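Call for Participants: Household Linens and Daily Routines Study

The Stolham Center for Home and Community Studies invites adults to take part in a study of how people choose, store and care for the textiles they use at home. The study is directed by Myrtle Tran and will begin in September. Its findings will be used to prepare a public guide to textile care and a small exhibit at the Haddad Reading Room.

Participants will complete a written questionnaire and attend one interview at the Center. They will also be asked to keep a short household log for 11 weeks, noting when table coverings, towels and bedding are washed, mended, replaced or put away. The log takes a few minutes per entry and may be kept on paper or online.

Each participant is asked to bring one item from home to the interview, such as a tablecloth, a runner or a set of napkins. Items of any age or condition are welcome, including plain cloths and those with simple decoration at the corners. All items remain with their owners.

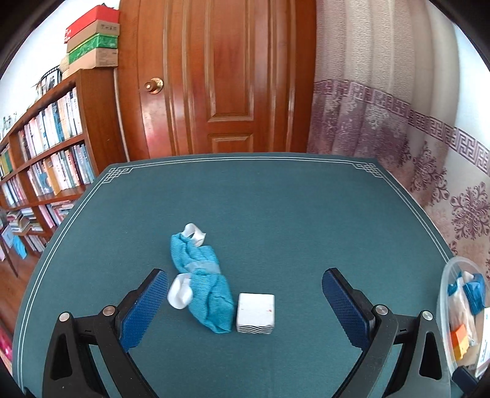 Who May Apply

Applicants must be 18 or older and must have lived at their current address for at least 9 months. The Center expects to enroll some 300 households. Only one person per household may take part. Prior knowledge of sewing or textiles is not required.

Compensation

Participants who complete the interview and return the log will receive $100. Parking at the Center is free on interview days.

How to Apply

Application forms are available at the front desk and may be returned in person or by mail to Ansel Strickland, Study Coordinator. Applicants who need large print, an interpreter or a home interview should indicate this on the form. Participation is voluntary, and participants may withdraw at any time by notifying the Coordinator in writing.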